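Purkton Tabletop: Things People Put Away
README, second revision

What this is

Purkton Tabletop is a set of short recordings of ordinary objects going into, and coming out of, the things they are meant to live in. Pencils and pencil cases. Spectacles and spectacle cases. Bats and bat cases, which account for more of the set than anyone planned, owing to Kaan Kırmızıgül's firm belief that a table tennis bat is the most interesting object a person can own.

There are 1,078 episodes in this release. Each one covers a single go at a single job, and is at most 60 seconds long. If a go ran past that, it was stopped and labelled "unfinished", a label several of us would like to be able to apply to other parts of our lives.

The table

Everything was recorded at the same table in the Nililholm room. It is beige and matt, with a lighter strip along the back where it meets the wall. The top has picked up smudges and scuffs over the months and we have stopped fighting them. Please don't file issues about the scuffs. If your method depends on a spotless table, you will have a hard time in Nililholm and a harder one in any house with people in it.

The back strip is a keep-out area. Things that sit there are scenery and take no part in the job. They may be shifted between sessions, so don't use them as landmarks.
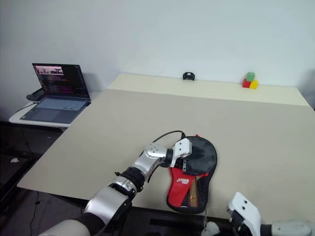
Sessions were planned in blocks, one case per block, with a few minutes between blocks for putting the previous case somewhere sensible and failing to remember where. Yaa Appiah kept the running order. Where her notes and the episode labels disagree, trust her notes — the labels were typed in by the rest of us, often late in the afternoon.

The jobs

There are 3 job families:

open_case: the case starts shut. The go is finished when it lies open with both halves resting on the table.

put_in: the case starts open and the object starts outside it. The go is finished when the object is in the half it belongs in. Closing the case is not required.

close_case: the case starts open with everything inside. The go is finished when the zip has reached the end of its run. A zip that stops a finger's width short is labelled "nearly". We argued over this for most of August and don't wish to reopen it.

Objects and cases

Each object has a short name in objects.txt, plus a line of plain description. We use the word "bat" throughout. Contributors from Diltness say "paddle" and have been allowed to keep it in their own free-text notes, so search for both.

Bat cases get a longer entry than the others because they are awkward. They open into two halves which don't always lie side by side, and one half may end up on top of the edge of the other. The clear window catches the light. The mesh pocket catches everything else. Spare balls may be in the case from the start; check the "contents" field before assuming that an object in the case was put there during the episode.

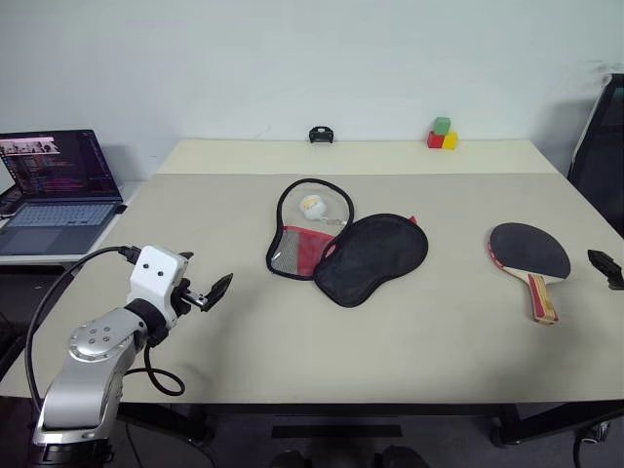 Bat case, open, with a ball behind the clear window. The bat lies to the right with its black face and red edge.

Bats are recorded with a "face" field (the colour of the rubber facing up) and a "handle" field (towards the front of the table, towards the wall, or sideways). If the bat was turned over during a go, both fields describe the starting position.

What's in the folder

episodes: one numbered folder per go, holding the views and a small text file of labels
objects.txt: short names and descriptions
running_order.txt: Yaa's notes, lightly tidied, spelling left as found
splits.txt: suggested training and test lists
CHANGES: what we broke and when we mended it

The test list holds back 2 cases entirely, so that you can see how you get on with a zip you have never met.

Known problems

The soft pencil case from Tuncer changes shape every time it is put down. We consider this realistic. Others have used different words.

A number of put_in episodes have the object going into the wrong half of the case. These are labelled "wrong half" and kept, as they look very much like what happens when anyone packs in a hurry.

Lighting was not controlled. The wall is plain and pale but its shade drifts from view to view, somewhere between white and light grey. Colour matching against the wall is not advised.

Balls roll. Any episode in which a ball left the table is labelled "ball lost", whether or not it was found. The naming dates from a gloomier period of the project and changing it would break people's scripts.

Labels and checking

Every episode was labelled once and checked once, by different people. Where the two disagreed, Kaan decided. Where Kaan was one of the two, Yaa decided, and Kaan was given a chance to put his view in the notes field. Some of those notes are long. You may skip them without loss, though the one about rubber care is quite good.

Asking for changes

Open an issue with the episode number and say what you think is wrong with it. Suggestions for new objects are welcome if the object has a case of its own and will fit on the table. Cellos have been suggested already.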